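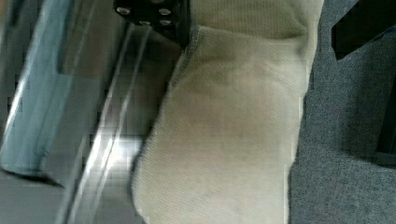

*Oatmeal-colored ribbed knit, up close.*

So I finally learned to sharpen a pocketknife, and I'm a bit embarrassed by how long it took me, considering I've carried one since high school. My method up to now was to use a knife until it wouldn't open a bag of dog food, get annoyed, and buy another one. I have a drawer of these things. Perfectly good knives, all of them dull as spoons.

What got me started was the Orneo, a little folder with a wood handle that my uncle gave me. It was the first one I didn't want to send to the drawer. I took it to Taner Kaplan at the hardware store on Çınar Street and asked what he'd charge to put an edge on it, and he looked at it, looked at me, and sold me a stone instead. Forty-seven dollars! I grumbled all the way to the car. (He threw in a black marker for free, and I didn't understand why until later.)

The first night was a disaster. I'd watched a couple of videos where somebody glides the blade along like they're icing a cake, and I did that for an hour, and the knife came out duller than it went in. I didn't think that was possible. I also put a long ugly scratch down the side of the blade, which is still there and which I'm choosing to think of as character.

Then I called Ozan Dağdelen, who used to cut fish for a living, and he asked me what angle I was holding. I said "sort of low?" and there was a long silence. He told me to color the edge with the marker, do a few strokes, and look at where the ink was gone. Well. The ink was gone from everywhere except the edge. I'd been polishing the shoulder of the blade all night and never once touched the part that cuts.
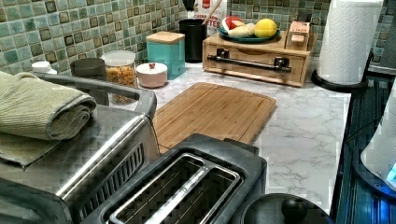

Once I could see what I was doing it went a lot better. I raised the spine a little, colored it in again, took a few more strokes, and kept at it until the ink came off clean to the very edge. Then you're feeling for the burr, a tiny lip of metal that turns up on the other side. I'd read that word probably a hundred times without having any idea what it felt like. It catches your fingertip a little, like a torn fingernail. Always feel for it going away from the edge, please, never along it!! When it runs the whole length, you flip the knife over and do the other side.

The whole job took me almost 40 minutes that time. Ozan says he'd be done in three, and I believe him.

After the stone I used the back of an old leather belt as a strop, edge trailing, very light. I pressed too hard at first and cut a nice notch in the belt, so go easy. And then the Orneo went through a sheet of newspaper with hardly a sound and I walked around the house looking for other things to cut. Junk mail, mostly. One tomato that was supposed to be for dinner.

I've done two from the drawer since then. The Tradby came up beautifully, nice plain steel. The Terholm is some kind of super hard stainless and it fought me the entire way, and I still haven't gotten the tip right. Everett Lindgren thinks I need a diamond plate for that one. I haven't asked Taner what those cost yet.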